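Bedding > Throws & Blankets > Woven

April, by Haf Howells

The Sosden Woven Throw

I've been selling bedding through our little shop at Plerau for a good while now, and the Sosden is the one I took home for myself. It's a pale blue-gray with white lines running across it in big squares, and wherever the lines meet there's a small white diamond knot. I love those knots! The ground color is a bit streaky up close (that's the weave, and I think it keeps the whole thing from looking too prim).

It's a throw, so please don't order it thinking you'll get a full bedspread. I lay mine across part of the bed and let the plain sheet show, and then all day long it gets clothes dropped on it. 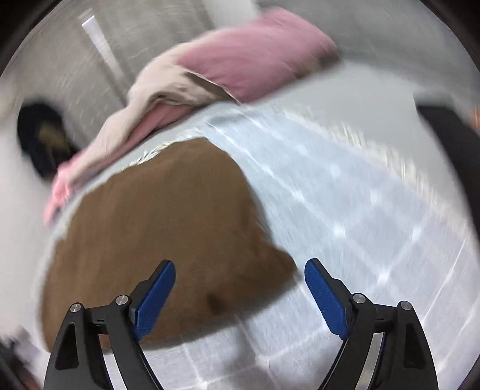

Which brings me to folding laundry, my main use for it if you want the truth. I tip everything out on the bed, shirts and coats and all, and sort it there. A loose weave does catch on zippers and hooks, so do those up first. I pulled a thread in my first month and had to ease it back through with a blunt needle. It took 4 minutes and I can't find the spot anymore.

The fringe is cream, knotted into tassels. They bunch up when the throw gets shoved around, and I just run my fingers through them when I make the bed. Don't comb them, they go fuzzy.

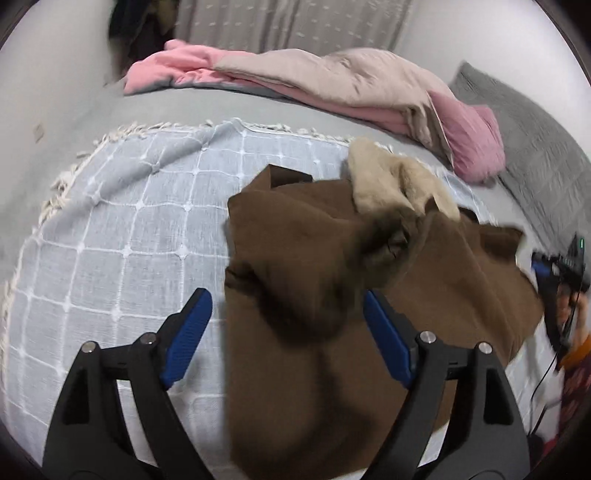 Sosden throw in blue-gray and white, over a light gray sheet.

For washing, I go cool and gentle, inside a pillowcase, and dry it flat over the rack. It comes from the Bowen mill at Clornemton in batches of 40, and we usually wait 3 weeks for the next lot, so if it shows as sold out, put your email on the list and I'll write to you myself when they land. Gray sheets are sold separately, and yes, I'll happily send you a snippet of the weave if you want to check the blue against your walls first.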